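Teaching the dish clearing task: leader arms or push the arm by hand?

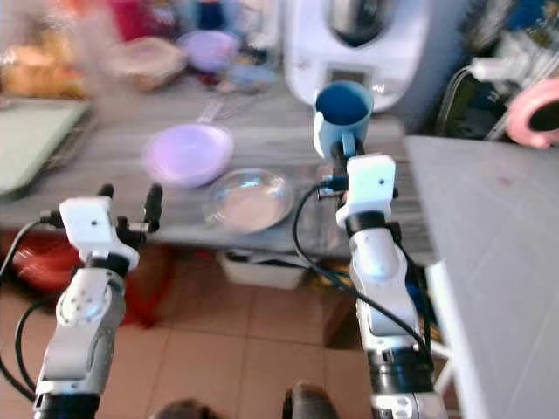
Right gripper by the blue mug, bowl and glass plate still to do.

prendside_dalia
22 Feb 2019
Hi everyone! I've been working on clearing dishes from a kitchen counter with our two arms (lavender bowl, glass plate, blue mug) and I'm up to almost 40 demos, all by remote control. The mug handle is driving me a little batty. From the head view I lose sight of my fingertips right when I need them, so I creep in, stop, back out and creep in again, and I'm afraid the policy will learn all that dithering too. Would you switch to moving the arm by hand?

Ruba_C
Oh, I know that creeping! I'd go by hand for the mug, no question. You feel the handle through the arm, and my grasps got so much smoother once I did.

egirard
I'll have to disagree with Ruba, kindly. When you guide by hand, your own sleeves end up in the camera view, and then the robot looks for sleeves. Stay remote, slow the leader down, and throw out any demo with more than one retry.

Ruba_C
Fair about the sleeves, but you can replay the motion afterward and record the cameras then. It's twice the work, I'll give you that.

edith_e
Please don't throw out all the retries, Dalia! I kept 20 of mine in a set of 200 and the arm got better at recovering from a bad first try. Long pauses I do trim.

prendside_dalia
Thank you all so much. I'll trim the pauses, keep a few retries, and try 5 replayed ones on the mug tomorrow.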